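3.2 Grief and the return to place in the Brisden novels

The second group of texts in our corpus consists of the 4 novels set in and around the river town of Brisden. All are told in the third person, and all follow an adult child who goes home after the death of a parent. Després (the earliest of the critics to treat the novels together) read them as a single long work about inheritance. We follow that reading in part, but our interest is in how the narrators handle memory at the level of the paragraph.

We coded every passage in which a living character recalls a dead one. The novels yielded 1,341 such passages. Of these, 885 are set off by a named location, most often the ferry landing, the mill road or the kitchen of the family house. The remainder begin with speech, music or a smell, or have no clear trigger. Coding was done by Shenoy and Mollel, working separately, and disagreements were settled by discussion with Namboodiri. Passages in which a character only mentions the dead person's name were left out.
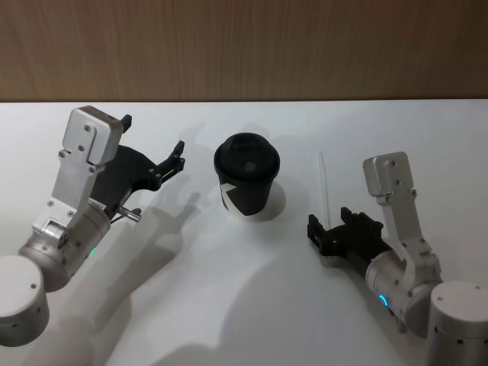
Figure 2

The place-triggered passages tend to be short. They are also more likely to be in the past perfect, which keeps the remembered event at a distance from the character doing the remembering. In The Vukell Ferry, the daughter stands at the landing in September and recalls her father's boat in a single sentence before the narrator moves on to the price of diesel. She doesn't return to the memory for almost a hundred pages. When she does, it is in the kitchen, and the tense has changed.

Passages triggered by music behave differently. They run longer, slip into the present tense, and often merge two or more occasions. The fiddle tune in Lockwood is the clearest case. The son hears it played badly at a neighbour's wake, and the narrator gives us his father's playing, his own first lesson and the argument after the harvest dance as though they were one evening. Chacko calls this "folded time" and treats it as a sign of recovery. We're less certain. In Lockwood the folding stops once the son sells the instrument, and the closing chapters contain very little recollection of any kind.

Onismont, the last of the novels, complicates both patterns. Its central character has never lived in the town and knows it only from his mother's letters. His memories of her are therefore tied to places he has not seen, and the narrator describes them with a precision the letters themselves don't support. We coded these passages as place-triggered, but they're discussed separately in section 3.3.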